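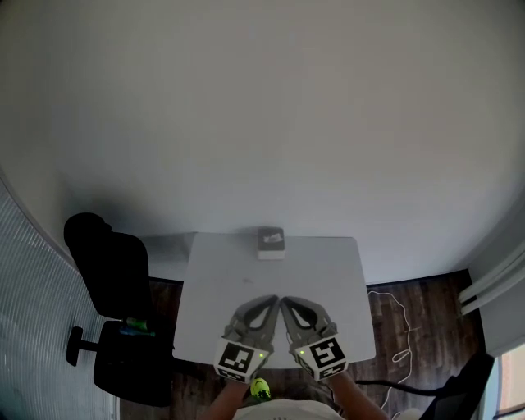
Progress update on the Workton printer driver project

Hi all, and thanks again for keeping the money coming through the spring! Sat 21 April, and I'm writing this with a coffee while the last batch of installs runs, so forgive me if I wander a bit.

The big news first. The new driver package now installs cleanly on 484 of the office machines at Workton, up from a pretty sad 128 in my last report. Most of that jump came from fixing the installer so it clears out the old Boller driver before it copies anything over (it used to leave two files behind, and Windows would happily go on using those instead). I also got the 64-bit version signed, so people no longer get the red warning box that scared half the accounting floor.

Scanning is still the sore spot. Printing works fine on the Starkeck models, both sides, color, all of it, but the scan button on the front panel does nothing on 26 machines. They all have the older USB controller, and I'm pretty sure the driver gives up waiting before the controller wakes from sleep. A longer timeout fixed it on my own test laptop. I want to try it on more than one laptop before I get excited!

The Mokgethi site is behind, and that's on me. I planned on doing it remotely and didn't check the line speed first. The full download is big, and it kept dropping partway. I've split out a small package with just the driver and no photo software or toolbar, and that one went through on the first try. Eight machines there are done and the rest are on the list for next month.

Money: we're a little under budget. I haven't touched the amount set aside for the second code signing certificate, and I'd like to move it over to testing time if you're okay with that. Just reply to this and say yes or no.

Still to do before July: the scan timeout, a silent install option for the help desk, and a new install guide (the old one still tells people to put in the CD). I'll send the next update once the scan fix has been out for a couple of weeks.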